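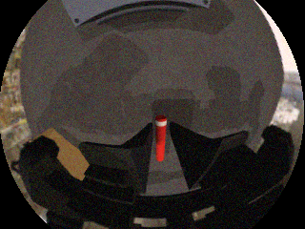 8/31/25

Fatiguée, j'écris vite. Journée entière sur la doc des essais en simulation, et j'ai encore la moitié du chapitre 3 à refaire. Mal au poignet. Café froid sur le bureau depuis ce matin, pas eu le courage de le jeter.

Donc. Revue des règles internes pour Flinivis. Version de juin complètement dépassée. On avait écrit « l'opérateur vérifie la scène avant lancement » et c'est tout. Vérifie quoi ? Comment ? Chacun comprenait à sa manière. Chez Boiko ils ont lu « la scène se charge sans erreur », chez nous on lisait « les objets sont à la bonne place ». Deux mois d'essais pas comparables à cause d'une phrase. J'ai réécrit : position de départ de l'objet relevée, position du préhenseur relevée, graine aléatoire notée dans le journal d'essai, version du décor notée aussi. Pas de graine notée, pas d'essai. Ça va râler.

Passé une bonne heure sur le cylindre rouge. Tout bête comme tâche, un truc mince, presque vertical entre les deux doigts noirs, bande blanche sous le capuchon. Et c'est avec ça qu'on se dispute le plus. À partir de quand on dit que c'est saisi ? Ma proposition : contact des deux doigts, levée de la surface, maintien pendant 12 secondes, et l'objet ne tourne pas de plus de 14 degrés. Avant il n'y avait aucune limite de rotation, on comptait bon un cylindre qui pendait de travers. En simu ça passe, sur une vraie cellule ça finit par terre. Enfin je crois. Il faudra le démontrer et je n'ai pas les données, donc j'ai mis la valeur en « provisoire » et une ligne pour dire d'où elle sort (de moi, un peu au pif, à écrire plus poliment).

Question des ombres aussi. Sur la vue du poignet il y en a partout sur le plateau gris, des larges, des molles, une plus carrée juste derrière le haut du cylindre. Avec le grain par-dessus, c'est pas joli mais c'est voulu. Kutinier voudrait une lumière neutre pour tous les essais de référence. Moi non. Si on règle tout au propre pour la référence, on se fait une jolie note et on ne sait rien. Compromis dans le texte : une série à éclairage fixe, une série à éclairage variable, les deux résultats publiés côte à côte, interdit de faire la moyenne. J'ai mis « interdit » et pas « déconseillé ». On verra si ça survit à la relecture.

Ne pas oublier - le champ de vision circulaire. Les coins noirs doivent rester tels quels dans les archives. Quelqu'un avait recadré les images pour un rapport, puis les images recadrées sont reparties dans le dossier des essais, et ensuite plus moyen de savoir laquelle était l'originale. Règle 7 donc : l'enregistrement brut ne se touche pas. Les copies vont ailleurs, avec un nom différent. Ça paraît idiot de devoir l'écrire.

Midi : restes de riz, mangés debout. Appelé la banque, attendu, raccroché.

Après-midi sur l'arrêt d'urgence. Gros débat par messages. Est-ce qu'on applique la procédure d'arrêt en simulation ? Certains disent que ça sert à rien vu qu'on ne peut écraser la main de personne. Je tiens bon. Celui qui prend l'habitude de lancer sans avoir l'arrêt sous la main le fera aussi à Postville devant le vrai bras. Et puis la commande logicielle est la même des deux côtés, autant la tester. J'ai demandé un test d'arrêt au début de chaque session, et un autre après chaque changement de configuration. Refusé pour l'instant, « trop lourd ». Je remets ça sur la table à la prochaine réunion, avec le temps que ça prend vraiment. Je l'ai chronométré ce soir : 23 secondes. Trop lourd, mon œil.

Nombre d'essais par série : 60. Là tout le monde était d'accord, miracle. Par contre il faut écrire noir sur blanc que les échecs restent dans le compte. Tous. Y compris quand le doigt traverse l'objet parce que le moteur physique a fait n'importe quoi. On les étiquette à part, d'accord, mais on les garde. J'ai trouvé dans l'ancien texte la formule « essais non représentatifs exclus à l'appréciation de l'équipe ». À l'appréciation de l'équipe !! J'ai supprimé tout le paragraphe sans demander. Je dirai demain.

Reste à faire :
- refaire le tableau des responsabilités (qui valide le décor, qui signe le journal)
- définir « surface dégagée » ou enlever le mot
- demander à Boiko leur seuil de force, ils ne l'ont jamais envoyé
- relire le chapitre 3 à voix haute, y a des phrases de six lignes
- numérotation cassée après la règle 9, encore

J'ai relu mon introduction de juin et j'ai eu un peu honte. « Garantir l'excelence opérationnelle ». Avec la faute dans l'original en plus, et je viens de la recopier ici. Remplacé par : ce document dit ce qu'il faut faire avant, pendant et après un essai. Point.

Il est presque minuit. Je n'ai pas rappelé maman, pas arrosé les tomates non plus. Linge dans la machine depuis ce matin, il va falloir le relaver. J'envoie la version de travail telle quelle à Kutinier et je vais me coucher, le tableau attendra demain.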